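Library > Handheld Tools and Small Cells > Part II: Upkeep > Chapter 7

Chapter 7
Care and Setup of a Two-Finger Handheld Gripper

7.1 Scope

The preceding chapter treated grippers bolted to an arm. This chapter treats the same class of end effector when it is carried by hand. The kinematics are unchanged: two jointed fingers close toward a common center line, and each finger ends in a replaceable pad. The loads are different. An arm approaches an object along a planned path and at a known speed. A person does neither, and the linkage absorbs the error.

The procedures below were written for the Tronura handheld unit used in the Nygård teaching cell. They apply with small changes to any gripper in which the fingers are driven through a pivoted linkage. Torque values and part numbers are given in Appendix C and are not repeated.

7.2 Inspection before use

Inspection is carried out with the tool unpowered and the fingers fully open. Move each finger by hand through its full travel. Resistance should be even from end to end. A finger that moves freely and then stiffens near closure usually has a pivot screw that has been overtightened. A finger with side play at the tip has a loose one. Correct the pivot before adjusting anything else, as pad alignment cannot be judged on a slack linkage.

Next, close the fingers slowly on a strip of plain paper. The paper should be held across the whole width of both pads. If it turns about one corner, the pads are not parallel. Espinoza's method, in which the strip is pulled from each of four directions in turn, finds smaller errors and is described in Exercise 7.4.

7.3 Pads

Pads are consumables. In the Nygård cell they are replaced every 3000 closures, and inspected every 600. The textured face wears first at the tip, where contact with small objects is concentrated. A worn pad may still pass the paper test and yet slip on a smooth, curved surface. Pads are always replaced in pairs.

Clean the faces with a damp cloth and allow them to dry. Solvents harden the pad material. Residue from cut fruit and vegetables should be removed at the end of each session, before it sets in the texture.

7.4 The check set

After any repair the gripper is tried on a set of objects before it is returned to service. The set should include round items of more than one size, at least one short cylinder standing on end, and one item with a cut face. Produce is suitable for this purpose. It is cheap, it varies in firmness, and it shows excess grip force as bruising. Kaushik and Eklund recommend a patterned cloth beneath the set when the tool will later be used in homes.
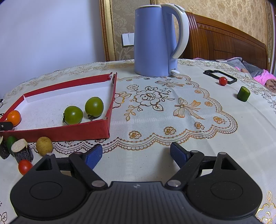
Work from the firmest object to the softest. For each, close until the object is just held, lift it clear of the table, pause, and set it down in the same position. Note any rotation in the grip. Rotation of a cylinder during lifting points to unequal pad height; rotation of a sphere more often points to an off-center approach by the operator, and the trial should be repeated before the linkage is disturbed.

Small tomatoes are left until last. A split skin is recorded as a failure of the trial even if the object was lifted.

7.5 Records

Each unit has its own log. An entry states the closure count, the work done, the result of the check set, and the initials of the person responsible. The first log discussed in this chapter, kept by Signe Magnusson, opens with a pad change at 1056 closures, well short of the normal interval. The cause was a misaligned left finger, and Section 7.6 follows the fault from the first entry to its repair.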